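News > Books > Prizes and Awards

Juna Prize Names Three Finalists in Fantasy Fiction

The Juna Prize for Fantasy Fiction has announced the 3 finalists for this year's award, selected from 226 novels submitted by publishers and independent authors. The winner will be named in September at the Fitow Public Library, where the evening program begins at 7:00 p.m. in the main reading room.

The finalists are "The Salt Orchard" by Yaroslav Antoniuk, "A Lantern for the Drowned" by Chin-lung Shih, and "Nine Doors Down," a first novel published under the single name Lưu. All three books were issued in English during the past calendar year and are intended for adult readers.

The winning author receives $2,000 and a reading tour of the library's branches. Each of the other finalists will receive a set of the shortlisted titles and an invitation to take part in the fall author series.

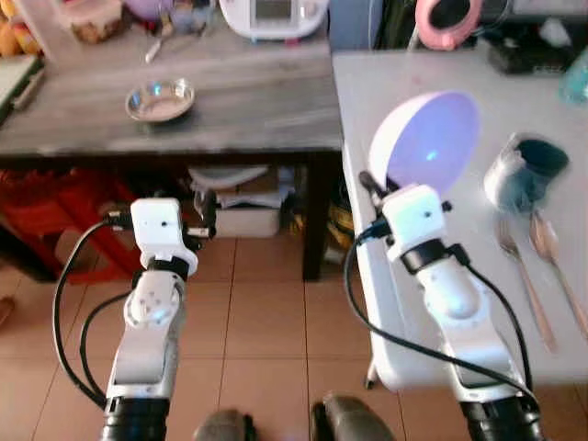

About the Finalists

"The Salt Orchard" follows a family of growers whose trees bear fruit only in years when a member of the household has told a lie. The judges praised its patient opening chapters and its treatment of an old folk motif. Mr. Antoniuk has published two earlier collections of short stories. This is his first full-length work.

"A Lantern for the Drowned" is set in a harbor town where the dead are permitted to return for one night in order to settle their debts. The judging panel noted the book's dry humor and the strength of its minor characters, in particular the harbor clerk who keeps the ledger. Mr. Shih's previous novel, "The Weather Clerk's Daughter," was placed on the Juna longlist but did not advance.

"Nine Doors Down" takes place over a single winter in an apartment building whose hallways grow longer after dark. Its narrator, a girl of eleven, keeps a written record of every door she passes. The panel described the book as frightening in places and recommended it to readers who enjoy the darker side of the fairy tale tradition. The publisher, Skidov Press, has scheduled a paperback edition for the spring.

Selection Process

Submissions were read in two rounds. In the first, each novel was assigned to two readers working separately, and 67 titles were moved forward. The judges then read every remaining book in full before meeting to agree on the shortlist.

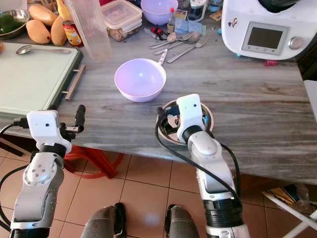
Novels that form part of a series were eligible this year for the first time, provided that the submitted volume could be read on its own. The rule was changed after requests from several publishers. Collections of stories, graphic novels, and translations remain outside the scope of the prize.

Copies of the shortlisted books are available for loan at all Fitow branches, and large-print editions of "The Salt Orchard" may be requested at the circulation desk. Admission to the award evening is free, but seats must be reserved through the library's events office. Doors open at 6:30 p.m., and the finalists will sign books following the announcement.

Contact the Prize Office | Copyright Juna Prize for Fantasy Fiction. All rights reserved. | Back to top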